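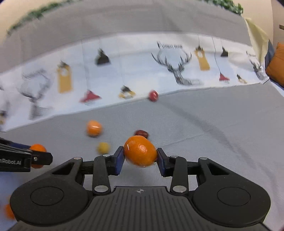 February is when I go a little overboard on citrus, and I'm not sorry! The bowls are full, the prices are good, and every peel that comes off in my kitchen gets put to work before it reaches the compost. Look closely at the small orange fruit in the photo and you'll notice the skin is covered in fine dimples and has a real gloss to it. Those dimples are where the oil sits, just under the surface, and that oil is what you're after in nearly everything below. A fruit with bright, taut skin will give you far more of it than one that's gone dull and leathery at the back of the fridge.

Posted 2023-02-14 in Kitchen Tips

Before you peel anything

Wash the fruit even if you're only eating the inside. I use warm water and a soft vegetable brush, then dry it well with a dish towel. A lot of store citrus is waxed, and the wax makes zest clump up on the grater. Warm water and ten seconds of brushing takes care of most of it.

If you want zest, take it first. Grating a whole, firm fruit is easy. Grating a floppy piece of peel is a good way to lose a fingertip. Go lightly and keep turning, and stop when you hit white. The white pith is bitter and it will follow you right into your pound cake.

Zest sugar

My favorite thing on this whole page! Zest 2 mandarins over a bowl holding 500 grams of plain white sugar, and rub it all together with your fingers until the sugar feels like damp sand and your whole kitchen smells wonderful. Spread it on a baking sheet, leave it out overnight, break up the lumps in the morning and put it in a jar. It's great on French toast, on the rim of a glass, in tea, on top of muffins just before they go in the oven. I make it with lemon too, and once with grapefruit (a bit fierce, but very good on shortbread).

Keep the lid on tight. If it goes hard, whack the jar on your palm or run a fork through it.

Drying peel without burning it

Thin-skinned fruit dries fastest. Tear the peel into pieces the size of a postage stamp, lay them white side up on a rack and set the oven as low as it goes. Mine bottoms out at 170 and I prop the door with a wooden spoon. Start checking after an hour. You want pieces that snap. If they bend, they'll mold in the jar, and I've thrown out a whole batch to prove it.

You can also just leave them on a plate on top of the radiator for a few days, which is what I do most weeks, turning them whenever I walk past.

Dried peel goes into:
Beef stew, one or two pieces, fished out at the end
Black tea, crumbled in with the leaves
A pot of beans with a bay leaf
Simmering water on the stove with a cinnamon stick, when the kitchen smells of fish

Citrus vinegar for cleaning

Pack a clean jar with peels, cover with plain white vinegar, put the lid on and leave it in a cupboard for two weeks. If the lid is metal, put a square of parchment under it or the vinegar will eat at it. Strain it, mix it half and half with water and pour it into a spray bottle. I have an old Grornum bottle with a trigger that has outlasted every newer one, so that's the one with the masking tape label on it.

It's terrific on stove tops, sink taps, the inside of the microwave and the sticky film on top of the range hood. Do not use it on marble, limestone or any natural stone, because the acid etches the surface and you can't wipe that away. Skip cast iron as well. And please never mix it with bleach.

Strain it twice if you can, once through a sieve and once through a coffee filter. Tiny bits of pith will clog the sprayer and you'll be poking at the nozzle with a pin.

The garbage disposal

A few small strips of fresh peel with a handful of ice cubes and the cold water running will freshen things up nicely. Small strips! A whole orange rind at once is asking for trouble, and if your drain is already slow, fix that first.

Sticker gunk and greasy hands

Got a price label that won't come off a jar? Bend a piece of fresh peel, shiny side toward the glue, and squeeze so the oil sprays out, then rub. Give it a minute and rub again. It works on glass and glazed pottery. I'd stay away from polystyrene and soft plastics, since the oil can cloud or even melt them.

The same trick gets onion smell off your cutting board for a while. Keep it away from candle flames, because that fine mist does catch.

Keeping the fruit itself

Room temperature is fine for a week. After that they belong in the crisper drawer, loose or in a mesh bag, never sealed up in plastic. Check through them every couple of days and pull any that feel soft on the bottom, as one moldy mandarin will take its neighbors with it.

Too many to eat? Peel them, pull off the strings, freeze the segments on a tray and then bag them up. They're lovely straight from the freezer in summer, and they keep a pitcher of water cold without watering anything down.

Freezing peels works too. I keep a bag going in the door all winter and start the vinegar when it's full.

More kitchen tips: Getting the smell out of a thermos, Saving a scorched pot, What to do with stale bread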